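Planning a kitchen around a small robot arm: tips before you buy

Posted in November, updated with reader questions

If you've been eyeing up one of the little table-top arms for the kitchen, I'm thrilled for you! I've had two in mine (first the Botley kit, now a Kotolico) and I'd happily talk about them all day. Most of what I wish I'd known has very little to do with the arm, though, and a lot to do with the worktop, the sockets and the bits and bobs you buy afterwards. So that's what this page covers.

Work out the whole budget first

My arm cost 2,000 pounds. That used up every penny I'd put by, and then I spent another 287 on things I hadn't thought of: a clamp that fitted my worktop, a longer power lead, spare finger pads, a non-slip mat and a carriage charge that only showed up at the checkout. Put those on the list from the start. If the total makes you wince, look at second-hand. The Randley swap page often has arms from people who've moved up to a bigger one, and they nearly always throw in the clamp.

Spare finger pads are worth buying with the arm. They wear faster than you'd think, especially if you practise on anything rough.

Measure the reach, then measure it again

Makers give reach with the arm stretched right out, and an arm at full stretch can't lift much. Knock a good bit off that figure. I cut a circle out of old wallpaper, laid it on the worktop with the middle where the base would go, and shuffled it about until the chopping board, the plates and the mugs all fell inside. It took seven goes and I'm so glad I did it, as the place I'd first picked would have had the elbow bumping the wall cupboards.

Check what the worktop is made of

Clamps need an overhang, so run your hand under the front edge and see if there's a lip. Stone and anything glossy will want a thin pad under the clamp. Shiny tops can also throw light back at a camera, so if your arm uses one, try it with the kitchen lights on before you fix anything down.

Leave room for what already lives there

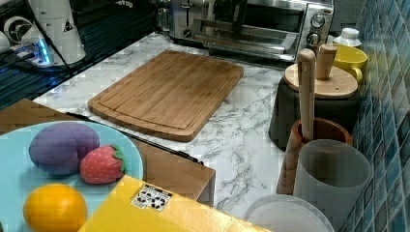 Be truthful about how you use your kitchen. I planned mine as though I'd clear the top every morning, and of course I don't! Toasters, mugs, pots with lids, they all come back. Budget for a shelf or a rail if you need one, and keep one patch in the middle for the board. Tall things are best kept to one side, well away from the elbow.

Cables want a route of their own. Stick-on clips cost next to nothing and they keep leads off the part you wipe down.

Practise on things that don't matter

Toy fruit is brilliant. It's light, it doesn't bruise, and you can drop it as often as you like. Charity shops have bags of it. Move on to real lemons when you feel ready, and leave eggs for a long while yet.

Ask about parts

Before paying, email the seller and ask the price of one replacement motor and how long it takes to arrive. Chatzigeorgiou answered me the same afternoon with a full price list, and another firm never wrote back. Keep the box too, in case the arm has to go back for repair.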